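Olier (two-arm bench cell)

Olier is a two-arm tabletop robot cell for small-object handling, known mostly for how easy it is to look after. It was put together by Joon-young Won in the Jirngate workshop as a reworking of an older single-arm bench called Omex, and it kept that bench's best idea: anything that wears out should come off with a hand tool in a few minutes.

Fingers and pads

The fingertips are the parts that get the most attention, and they deserve it! Each one is a ribbed orange wedge fixed to a white mount, with a black strip along the gripping edge. The ribs let the wedge give a little under load, so it closes on a disc or a tool handle without a hard pinch. Strips are inspected every 1,000 grasps and replaced at 2,000, sooner if an edge starts to lift. A fresh wedge takes 3 hours to print, and Jirngate keeps a box of 23 spares on the shelf.

Setup

After a finger change the cell goes through a hand-eye check. Both arms are brought in over the wood and the jaws are opened and closed slowly. The operator watches that the two tips meet evenly, then repeats the check near a few ordinary objects of different heights. A flat disc is a wonderful test piece, as a tip that sits even slightly high will skate right over it. Wrist views are compared with the fixed view, and the offsets are saved in Bang, the cell's small setup program.
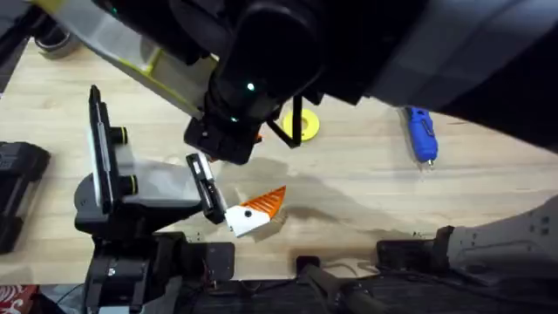
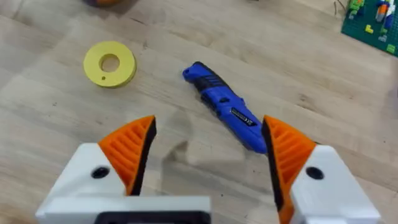
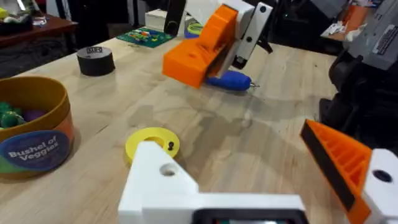
The Olier bench with its orange fingertips and the yellow disc on the wooden top.

Routine care

Cables are checked by hand along their full length, with extra care at the wrist, where bending is greatest. Mount screws are snugged up and never forced, as the printed parts crack around the holes if overtightened. Dust on the strips is wiped off with a barely damp cloth. Solvent makes them slick and is best avoided.

Common faults

A tip that drifts to one side usually means a loose mount screw. Chatter on closing points to a worn strip. If both arms miss by the same amount, the saved offsets are out of date and the hand-eye check should be run again.

See also: Omex; Bang (setup program)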